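情報社会演習Ⅱ 最終レポート
提出区分:個人研究

# サービスごとに別のメールアドレスを使うと何がわかるか

## 1. 目的

通販や予約サイトに登録すると、ほぼ必ずメールアドレスを求められる。同じアドレスをどこにでも書いていると、知らない会社から広告が届いたときに、どこから伝わったのか調べようがない。本研究では、登録先ごとに別のアドレス(以下「別名アドレス」)を割り当て、届いたメールの宛先を見て、アドレスがどのように使われているかを調べた。

問いは次の二つである。

- 登録したサービス以外の差出人からメールが届くか
- 退会や配信停止のあと、メールは本当に止まるか

迷惑メールの内容の分析や、差出人の特定は範囲に入れていない。

## 2. 方法

### 2.1 アドレスの準備

転送サービスのFludicoを使い、別名アドレスを17個作った。Fludicoでは、一つの受信箱に対して好きな文字列のアドレスを追加でき、それぞれを個別に停止できる。無料の範囲では作れる数が足りなかったため、月額300円のプランに入った。

アドレスの文字列には、サービス名を入れないことにした。最初は「店の名前+数字」にしていたが、登録フォームの中には自社名を含むアドレスを受け付けないものがあった。また、サービス名が入っていると、相手側で調査用と見分けられる可能性もある。そこで意味のない英数字の列に変え、対応表は手元の表計算ファイルで管理した。

Gmailなどで使える「+」を付ける方法も検討した。しかし「+」以降を削れば元のアドレスに戻せるので、名簿が渡るときに目印が消えるおそれがある。入力欄で「+」が使えないサイトもあり、今回は採用しなかった。 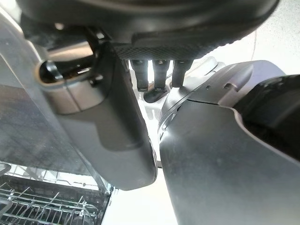 ### 2.2 登録先の選び方

登録先は、学生が普段使いそうなものから選んだ。内訳は通販、飲食店の予約、求人情報、無料の資料請求、ポイントアプリ、ゲームである。登録のときは次の条件をそろえた。

1. 氏名と生年月日は本当のものを書く
2. 電話番号は必須の場合だけ書く
3. 広告メールの受信欄は、最初から入っているチェックをそのままにする
4. 位置情報と連絡先へのアクセスは許可しない

3の条件は、あまり設定を見ずに登録する利用者に近づけるためである。チェックを外した場合との比較もしたかったが、同じサービスに二つ登録することは規約で禁じられている場合が多く、断念した。

### 2.3 記録

観察期間は12週間とした。届いたメールは木曜日にまとめて確認し、宛先、差出人のドメイン、件名、種類(手続き・広告・その他)を表に入力した。差出人の表示名は自由に変えられるため、判断には使っていない。

8週目の終わりに、すべてのサービスで配信停止の手続きをした。退会もできるものは、その翌週に退会した。

## 3. 結果

### 3.1 届いたメールの量

期間中に届いたメールは1000通を超えた。予想より多く、途中から手作業での入力が追いつかなくなったため、受信箱から一覧を書き出して表に取り込む方法に切り替えた。切り替えの前後で項目名がずれ、直すのに半日かかった。

量は登録先によって大きく偏っていた。求人情報のサービスは登録した日の夜から届き始め、一日に何通も来る日が続いた。飲食店の予約サービスは、予約の確認と来店後のアンケートのほかにはほとんど届かなかった。ゲームは登録時の確認メールだけで、その後の通知はアプリの中で行われていた。

### 3.2 登録先以外からのメール

登録したサービスと異なるドメインからのメールは、複数の別名アドレスで見つかった。ただし、ドメインが違うだけで第三者への提供とは言えない。中身を確認すると、次の三つに分かれた。

**配信を請け負う会社のドメイン。** 差出人の会社は登録先と同じで、送信のしくみだけが外部のものである。異なるドメインのメールの大半がこれに当たる。Trurkanoという配信システムのドメインは、業種の違う複数の登録先で共通して使われていた。

**グループ会社や提携先。** ポイントアプリのHegazyに登録したアドレスには、保険と旅行の案内が届いた。規約を読み直すと、提携先の一覧が別ページにあり、そこに会社名が載っていた。登録画面からその一覧までは、リンクを三回たどる必要がある。

**関係が確認できないもの。** 資料請求に使ったアドレスに、規約にも提携先一覧にも名前のない会社から届いたものがあった。登録先に問い合わせたところ、担当部署で確認するという返信が来たが、レポート提出までに結果は届いていない。

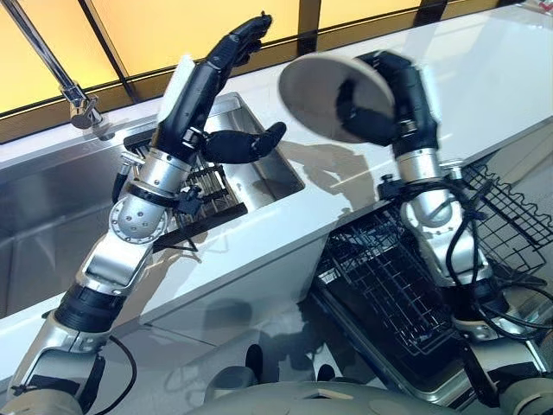
三つ目については、漏えいと断定することはできない。文字列を推測して送られた可能性は低いと考えられるが、Fludicoの側から伝わった可能性も、この方法では除けない。同じ転送サービスで作り、どこにも登録していないアドレスを一つ置いておけば比較ができたはずで、この点は計画の段階での見落としだった。

### 3.3 配信停止と退会

配信停止の手続きは、メールの末尾のリンクを押すだけで終わるものから、ログインして種類ごとにチェックを外すものまで差があった。通販のAltbergは設定画面が「お知らせ」「おすすめ」「キャンペーン」「アンケート」に分かれており、それぞれ別に保存ボタンを押さないと反映されなかった。一つ目だけ保存して終わったつもりでいたため、翌週も届き続け、記録をやり直した。

手続き後も数日は届くことがあるという注意書きは多くのサービスにあり、多くはその期間内に止まった。求人情報のサービスでは、停止後に差出人名の違う別の種類のメールが始まった。新しい種類は初期設定で受信になっており、以前の停止は引き継がれていなかった。

退会については、画面上で完結するものと、問い合わせフォームに書いて返事を待つものがあった。退会後にアドレスがいつ消去されるかを明記しているサービスは少なく、「必要な期間保管します」という書き方が目立った。

## 4. 考察

別名アドレスを使うと、少なくとも「どこに書いたアドレスに届いたか」はわかる。問い合わせをするときも、宛先を示せるので話が早かった。一方で、登録先から先の経路は利用者には見えない。配信会社、提携先、それ以外のどれなのかは、規約を読んで一つずつ照らし合わせるしかない。

規約に書いてあることと、登録する人がそれを知っていることの間にも距離がある。Hegazyの提携先一覧は公開されているので、形式の上では隠されていない。しかし登録時にそこまで読む利用者がどれだけいるかは疑問である。私も調査をしていなければ、保険の案内を無関係な会社からのものだと思っていた。

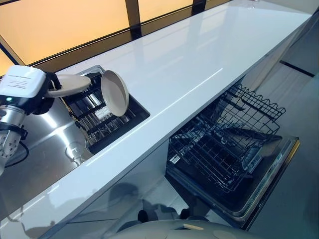 費用と手間の面では、月額300円は学生にとって安いとは言えない。さらに、ログインのたびにどのアドレスを使ったか対応表を見る必要があり、外出先で予約を確認できずに困ったことがあった。パスワード管理アプリに一緒に保存すれば解決するが、転送サービスをやめたときに、すべての登録先で変更の手続きが必要になる点は残る。転送サービスが終了した場合も同じである。

現実的には、すべてを分ける必要はないと考える。家族や学校との連絡、銀行や行政の手続きには普段のアドレスを使い、資料請求やポイントのように広告が前提になっているものだけを分ければ、対応表も短くて済む。

## 5. 課題

- 未使用の比較用アドレスを用意していなかった
- チェックを外して登録した場合との違いを調べられなかった
- 登録先の選び方が筆者の生活に寄っている
- 電話番号の必須・任意の違いを記録したが、分析には使えなかった
- 観察期間が短く、退会から長い時間がたったあとの状況がわからない

別名アドレスは停止せずに残してあり、次の学期も受信の記録だけは続ける。問い合わせの回答が届いた場合は、3.2節に追記して再提出する。

## 付録 記録表の項目

| 項目 | 内容 |
|---|---|
| 宛先 | 別名アドレスの管理番号 |
| 差出人ドメイン | @より後ろの部分 |
| 種類 | 手続き/広告/その他 |
| 登録先との関係 | 同一/配信会社/提携/不明 |
| 停止手続き後か | はい/いいえ |
| 備考 | 規約の該当箇所など |

管理番号と実際のアドレスの対応は、個人情報を含むため添付していない。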